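I started to look for a flat in April, and I thought it would take me a month. Now I have seen so many kitchens and so many bathrooms without a window that I can't always remember which one belongs to which building. My sister asked me to write it down, so I do it here, where she can read it and other people too.

My budget is 1,000 a month with the heating included. In Stilletska, the quarter where I work, this pays for one room and a corner for cooking. In Omano, on the other side of the river, it pays for two rooms, but the last tram goes at half past ten in the evening. I am a person who likes to be home early, so I looked in both.

The first place I liked was in the Nyberg building. It was once an office, and the stairs are still very wide. The flat has 70 square metres on paper. When I walked in it felt much smaller, and I asked the agent how they had measured it. She said that the balcony and the cellar were counted too. I did not know this is allowed. Since then I always ask for the living area alone, in writing, before I take the tram anywhere.

The second was an attic on Ceketti Street. I must say that I fell in love with it — the light came in from two sides, and you could see the church and the hills. The rent was 1,148, already too much, but I sat on the stairs afterwards and tried to find the difference. I could stop my gym, and I could bring lunch from home. Then I went back in the afternoon and stood under the roof for ten minutes, and it was so hot that I had to take off my jacket and then my pullover. In July it must be an oven. I let it go, but I still think of that window.
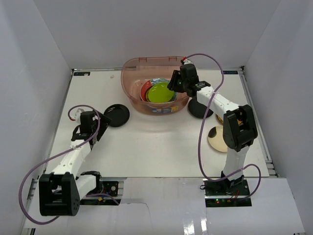
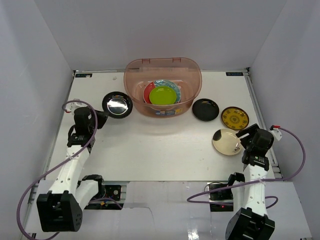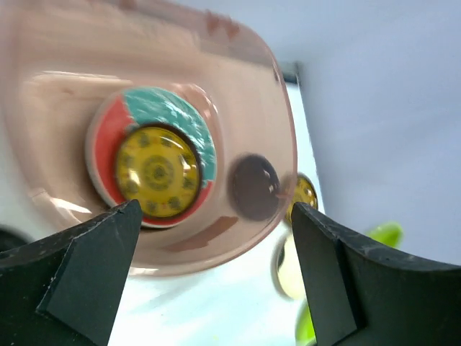
Rozália Bakos wrote to me under my last post that I should stop looking at the flats and start looking at the staircases. If the bulbs work and the letter boxes close, she says, then somebody answers the telephone when your boiler breaks. She also thinks I am wrong about Omano, and that one gets used to the last tram in two weeks.

I have tried her advice three times now. In one house the letter boxes were all new, but the front door did not lock, and a paper from the winter still said that it would be repaired soon. In another, everything was old and very clean. The flat there is on the second floor, at the back, with a view to a yard with a walnut tree. It has two small rooms and a kitchen where one can put a table for two people, if they are friends. The bathroom is green from the floor to the ceiling. The owner wants 10 days to decide between me and a couple.

I gave him my papers: the contract from my work, three payslips and a letter from my present landlady, who wrote that I am quiet and that I pay on time. She also wrote that I water the plants on the stairs, which made me a little ashamed, as I did it only twice.

It is in Omano, of course. I have already looked up the tram times, and there is a night bus which stops at the bridge, so from there I would have to walk up the hill with my bag. I will try the walk tomorrow evening after work, with my good shoes and then with the other ones.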